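Visit report: Wunwood garment sample room and packing area, November

The visit covered the Wunwood building, which houses pattern cutting, a small fitting area and the benches where trays and racks are prepared before going out to customers. Our contact firm, Edetti, had arranged access from 15:00. We began at the tray bench.

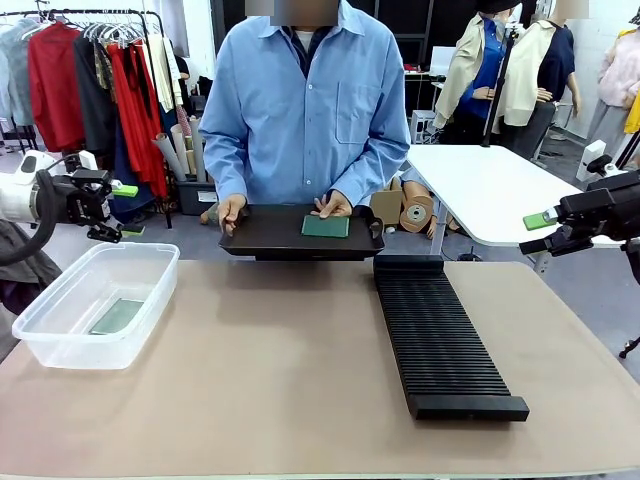
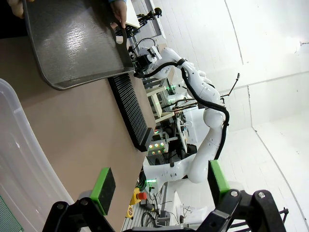
Trays at Wunwood are handled as a separate stock item with its own card. The card gives the tray size, the pad type and the date of last cleaning. Pads are issued separately and can be moved between trays and bins of the same footprint. The stock list held 894 entries at the time of the visit, of which nearly 400 were trays. The remainder were bins, racks and lids.

Racks are checked for straightness against a steel edge. A rack that rocks is set aside and goes back to Dervishi, the supplier, in the monthly return. We asked about the reject rate and were told it is not recorded per batch. This should be followed up, as the same rack type is under consideration for our Wisley site.

Cleaning is done by hand with a mild detergent. Pads are rinsed, laid flat and left overnight. Stacking them before they are fully dry causes the surface to mark, and the marks do not come out. Trays may be stacked up to 25 high on the floor pallets but not on the shelves.

The fitting area was seen briefly. Garments are hung by order number, with no separation by color or fabric. Rolled fabric is stored upright.

Points to raise with Edetti: a copy of the tray card, the price of spare pads, and the lead time on replacement racks. Parking is at the rear of the building and the gate closes at 18:00.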